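Jaltura – Pince manuelle à doigts parallèles
Accueil > Préhension > Pinces manuelles > Entretien et pièces

Référence catalogue : Jaltura 2
Disponibilité : en stock
Vendue à l'unité ou par paire

Présentation

La Jaltura est une pince tenue à la main, à deux doigts parallèles, utilisée pour enregistrer des gestes de manipulation sur table. Elle est livrée montée et réglée. Les pièces d'usure se remplacent à l'établi, sans retour en atelier.

Contenu de la livraison

Pince assemblée
Un jeu de deux patins de rechange
Clé six pans et tournevis
Notice de réglage en français

Entretien courant

Dépoussiérer les patins au pinceau sec après chaque série d'enregistrements. Ne pas employer d'alcool ni de dégraissant sur le revêtement d'adhérence, la colle s'en détache. Les articulations se nettoient au chiffon non pelucheux, sans lubrifiant.

Contrôler le jeu des bagues toutes les 200 heures d'utilisation. Un doigt qui bouge latéralement quand la pince est fermée indique une bague à changer. Les deux bagues se remplacent ensemble.

Passage des câbles : laisser 30 mm de mou à l'arrière du bras et vérifier que rien ne tire en ouverture complète.

Remplacement des patins

1. Ouvrir la pince en grand et la poser sur une surface stable.
2. Dévisser le patin usé. Conserver la vis et la rondelle.
3. Nettoyer la portée, puis présenter le patin neuf, face texturée vers l'intérieur.
4. Visser sans bloquer, fermer la pince à vide pour aligner les deux faces, puis serrer.
5. Refaire la même opération de l'autre côté, même si le second patin paraît encore bon.
6. Essayer la prise sur une pièce légère avant de reprendre le travail. Une baguette en bois convient bien. Si elle pivote entre les patins, reprendre l'alignement à l'étape 4.

Après un certain temps de service, la face d'adhérence s'effiloche et ses bords deviennent irréguliers. À ce stade, commander le jeu de rechange.

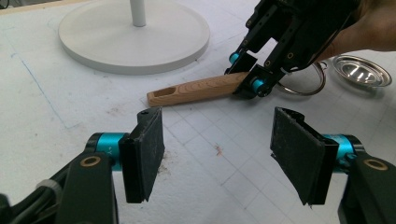 Pièces détachées

Jeu de patins Judeo, revêtement texturé
Bague de pivot Aksoy, vendue par deux
Articulation cyan, gauche ou droite (préciser à la commande)
Visserie complète Titcombe

Le patin Judeo se monte sur toutes les versions de la pince. L'ancienne bague, référence 1692, n'est plus fabriquée ; la bague Aksoy la remplace sans perçage.

Garantie

Les patins et les bagues sont des consommables et ne sont pas couverts. Pour toute demande de réparation, indiquer le numéro gravé sous la poignée et joindre une photo des deux doigts, pince ouverte. Atelier fermé en août.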